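Progress report, January
Andley bedroom tidying project
To: Gordon Girard, Trurnham Fund
From: Tamer Zein

Gordon, you asked for a straight account this time, so I have left out the page of highlights. We are at the end of the second stage of the grant and I am less sure of the method than I was when I wrote the application.

Visits. We planned 93 home visits and made 90. The three we missed were all in the Gashaw building, where the elevator was out and families asked us to come back later. I don't read much into the 90. A visit gets logged when somebody from our side signs the sheet, and the sheet doesn't ask whether the room was any easier to live in when we left.

The bed routine. This is the part you are mostly paying for: clear the bed, straighten the sheet, fold the comforter, set the pillows at the head, find a place for whatever was lying on top. The Lototer checklist allows 30 minutes for it. I think that figure was written for a bedroom with space on both sides of the bed, and many of ours don't have that. 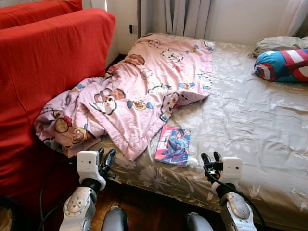 Where a sofa is pushed right up against the mattress, the fold-and-tuck step on that side can't be done the way the checklist has it. The comforter ends up in the gap. You can pull the sofa out, but then it has to go somewhere, and in a small room it goes in front of the door. I have asked for the step to be rewritten twice. The current draft says "adjust as needed," and I don't call that a rewrite.

Sheets are a smaller complaint. The checklist wants them smooth and even on all sides. A fitted sheet that hangs over the front edge is either the wrong size or has come off its corner, and the checklist treats both as untidiness. We have started noting sheet size on the form. I would hold off on buying replacements until we have those notes.

Loose items. Comic books, cartoon bedding, a bolster with a superhero shield on it: these belong to somebody who likes them where they are. The training says books go on a shelf. Fine, if there is a shelf. I have told the team that a paperback can stay on the bed if that is where it gets read – I would like that in the checklist before someone is marked down for it.

What I can't tell you yet is whether any of it lasts. We have 2 follow-up visits on record, both to households that invited us back, so they prove very little.

Next stage. I would spend less on first visits and more on going back. If the fund would rather keep the original split, please say so before I book the Gashaw families again.

Spending is within budget apart from the storage bins, which I have stopped ordering.

Tamer Zein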